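Topics > Work > Interviews

We use cookies to remember your settings. Accept / Manage

"Clearing up is the slow bit"

Last updated 16/10/2025

Constanza Painemal spent 16 years running the floor of a housewares shop before she joined Gulell, where she writes the task lists that robots are tested against. She keeps the lists short. One reads: fold the tea towels, put them in the drawer, shut the drawer.

"People ask me if it can do the washing-up," she says. "I ask them which part. Scraping a plate, stacking a plate and drying a glass are different jobs to a machine."

Her current list has 700 entries, taken from homes and small shops. She marks each one according to whether she would leave the room while it was being done. For most she would not. Wiping a flat counter is on the good side. Bagging fruit is not, and neither is hanging a shirt.

Trevor Hebden, who looks after the hardware, is a little more hopeful. He thinks shelf restocking will come first, as long as the boxes are all one shape. "Give it up to a minute per box and it'll get there," he says. "Give it a bag of crisps and I'd want to stand next to it."

Both of them dislike demonstrations where everything starts in the right place. Painemal's lists begin with the mess, and she pays as much attention to the putting away as to the task.

Tidying is where she thinks the real test lies, and board games are on the list for that reason. A family leaves the pieces out and somebody has to gather them up. With chess on the table, one gripper is over the corner of the board and the other points down into a yellow tray with three black pieces in it. "Small things, close together, and you mustn't knock the neighbours," Painemal says. "That's a bathroom shelf as well. It's a till counter."
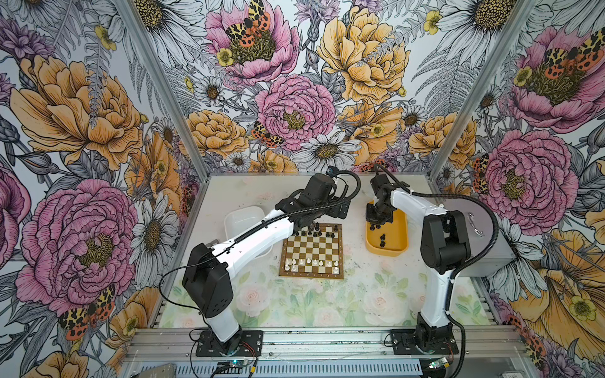

Would she have one at home? She says she would take one for the laundry, if it could manage socks, and would not let it near the hob. Hebden says he would wait two years and ask again.

Painemal is adding bed-making to the list in February. She expects to mark it as one to stay in the room for.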